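Sorkance open day notes and logs: README

Version 2 of this file. The first one was written on the train home and was too kind.

What this is

A small folder of notes, timings and camera stills from the open day Gomell held to show Sorkance, its two-armed kitchen handling system. Tyyne Tikkanen kept the log and wrote this file. I went as a buyer's adviser. My client runs school kitchens and wanted to know if the thing is worth a second meeting. Gomell let visitors copy the stills and the run log at the end of the day and did not ask to see what we wrote.

What is in the folder

log.csv: 176 rows, one per attempted move, as exported by Gomell's own software
notes.txt: my handwritten notes, typed up, with spelling fixed and nothing else
stills/: pictures from the cameras on the rig
questions.txt: what visitors asked and what they were told

The file was last changed on Aug 23, 2022. I don't plan to keep it up to date unless Gomell answers the open questions below.

What was on show

The brochure says "a working kitchen". What we got was a brown table marked off in squares with blue tape, robot arms around it, and a few bits of kitchenware. The arm work I watched was slow and fairly careful. One of the moves on offer was handling something tall and yellow in a cooking pot.
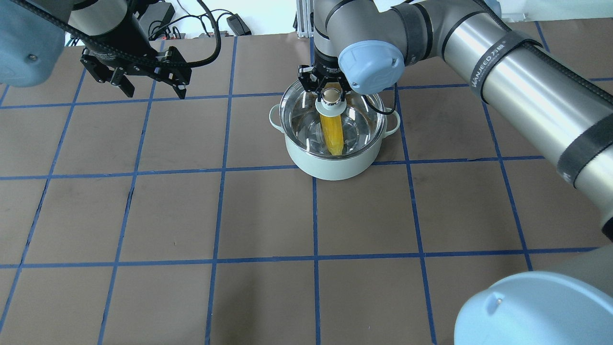
I asked who picked the starting positions. The answer was that the staff did, using the squares, and that visitors could choose a square "within reason". Two visitors tried. One was told her square was too near the edge. I'd like to see the same session with the tape pulled up and somebody from outside putting things down where they please. Until then I would read the log as a record of how the system does on a table it knows well.

About the log

The column called "result" has only two values, done and retry. There is no value for failed. When I asked, the presenter said a failed move is a retry that has not been retried yet. Please bear that in mind before working out any success rate. There are 35 rows marked retry, and 13 of those have no later row for the same move. I have left them as they came.

The "operator" column is blank all the way down. I was told the arms ran by themselves in the afternoon and were steered by hand for part of the morning, but the log doesn't say which rows are which. For my client this is the single biggest gap.

Clear things

Glass was the part I most wanted to see, as cameras often struggle with it and school kitchens are full of see-through tubs and jugs. Fidard, who supply the camera software, claim it copes with "any household material". I can't back that up or knock it down from one afternoon. The stills do at least show a fair test being set up: a small glass bowl partly under the rim of a big one, two little clear rings close by, and the tape lines showing straight through the lot. There is strong glare on the big bowl too. The toy corn cob next to them is bright yellow and knobbly, and I'd expect any system to find that first. If you use the stills to judge the software, judge it on the rings.

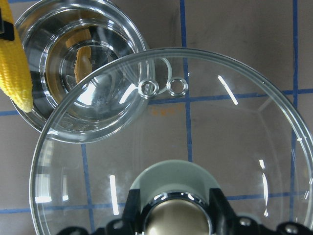
Prices were not given out. The Tôn grippers shown on the price sheet are an extra, and the sheet gives no figure for spares or for cleaning. I asked if the arms could be washed down at the end of a shift and got a long reply about covers. It is in questions.txt in full.

Open questions sent to Gomell

Which rows were steered by hand?
What happened to the moves with no second try?
Has it been run with real food, and may we see that log?
How long does it take to set up on a different table?

They have promised a reply by October.

Use

Copy it, share it, quote it. Please don't quote the done and retry counts without the section on the log.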